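The Counter Is the Easy Part
by Elaine Cordeiro
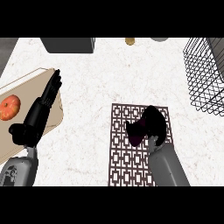 Simulated kitchen task, two arms with black humanlike hands: cutting board on the left, patterned mat in the center, wire basket at upper right. Computer rendering.

Every few months someone in our trade declares that kitchen chores are close to solved. The claim usually rests on a success rate, and the success rate usually comes from a simulator. I have spent most of my working life on small appliance lines and the last part of it evaluating manipulation software for Skalberg, and my position is that machines can do pieces of chores, that some of those pieces are worth paying for, and that the chore itself is still out of reach in an ordinary home.

The word "chore" needs a definition before it can be argued about. Clearing a counter is a chore. Moving a squash from a cutting board to a basket is a step inside it. Most published results concern steps. A step has a start state that somebody set and an end state that a script can check. A chore has neither. The person who asks for the counter to be cleared has in mind a condition of the room, and that condition includes the board being rinsed, the mat being wiped underneath and the peelings going where peelings go in that house.

At Skalberg we ran a simulated tidying suite of 404 episodes against a two-arm policy. It completed 320 of them. That is 79 percent, and it was presented at a Tuesday review as a strong result, which for a simulator it was. Wellington Xavier then moved the same policy to a physical bench and ran 50 episodes with the same types of objects. It completed 2. We did not tune anything between the two sets. With tuning the bench number rose, but each gain was tied to a particular object in a particular region of the counter, and I would not want to defend it in front of a customer.

The causes were dull. A rigid-body simulator gives a squash a friction coefficient and keeps it there. A real squash has a dusty side and a waxy side, and it rolls on its ribs. A thin mat on stone slides when a fingertip drags across it, then stops sliding when the underside picks up moisture. Wire mesh is bad for depth sensors, which return the far wall of the basket, the near wall, or a mixture of the two. Our policy had learned basket geometry from clean data and placed objects with confidence on the rim.

Hands with many joints are often offered as the remedy. I am less sure. Humanlike fingers buy the ability to use things made for people, and in a kitchen that matters a great deal: handles, lids, knobs, the thin edge of a board lying flat. They also bring more joints to calibrate, more cable to fatigue and more surface to contaminate. Tarcísio Pimentel, who maintained the bench hardware, logged more hours on finger tendons than on everything else combined. A parallel jaw would have failed on a larger share of the objects and run through the week without service. For a shop floor that trade is easy to price. For a home it is not, as there is no technician in the next room.

The shop floor deserves its own paragraph, as the two cases are routinely mixed. At the Guimarães plant, where I worked before Skalberg, packing small motors into trays went to machines long ago. The parts arrived in one orientation, the trays were identical, and a jam stopped the line and called a person. Kitting was tried twice and went back to people both times. Kitting means pulling varied parts into a box for one order, and it resembles housework far more than it resembles packing. Anyone who wants to know how near household robots are should ask a plant manager about kitting. Dirceu Meireles ran that area at Guimarães, and his objection was never speed. His people noticed a cracked housing while picking it. The cell delivered cracked housings on schedule.

There is a serious argument on the other side. Daiane Lacerda, whose group at Nindesar builds simulated kitchens, holds that the gap I describe is a data problem and that it is shrinking. Vary the friction, the lighting, the countertop and the clutter widely enough, and the real kitchen becomes one more variation. She has a point. Simulation is the only affordable place to fail ten thousand times, and two-arm work in particular would be nearly impossible to develop without it, given how often early policies drive one arm into the other. I would not cut a simulation budget.

My disagreement is with what the variation covers. Randomizing a marble texture does not produce the jar lid that someone left half threaded. Contact, liquids, soft material and things stuck to other things remain the weak areas of every engine I have used, and they make up most of a kitchen. The Gurkavetti benchmark, which we also ran, scores a wiping task by the path of the cloth. It has no representation of dirt.

A more useful report would list three figures together: completion in simulation, completion on hardware without retuning, and human interventions per hour. The third is the one a buyer feels. A machine that clears a counter slowly and asks for help once a week could be sold today at a high price. A machine that does it quickly and needs rescuing every evening is another appliance to look after - and most households already own several.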